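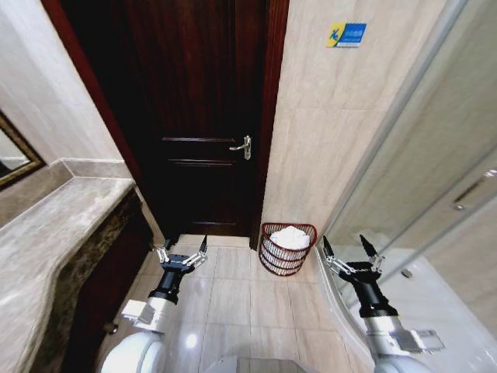 Reading time: 2 minutes

4. Bathrooms and other tight rooms

I treat bathrooms as their own category, and after a winter of runs in Fultcombe I'd ask you to do the same. Tile, glass, a closed door at the end... there isn't much room to be wrong in!

1. Walk the room yourself first. Pick up bath mats and anything else lying flat on the floor.
2. Set the speed limit to 200 mm per second, base and both arms.
3. Drive in slowly with the grippers open and the elbows tucked. Stop before the vanity, check both sides, then carry on.
4. Keep one person on the stop button the whole time (that person does nothing else, sorry).
5. For a closed door, line up with the lever handle before you raise an arm.

Caution: Glass shower panels confuse the depth sensor. Draw a keep-out zone along them by hand, and never use the handle bar on a panel as a grab point.

Note: If you get code 287, the arms are too close to each other. Back out and start again from step 3. Edin Pavlović wrote the reset routine and it's very forgiving.

Log every stop, even the silly ones.

Questions? Ask Sherif El Fassi, Clanar support desk, ext. 388 | © 2022 Clanar | Back to top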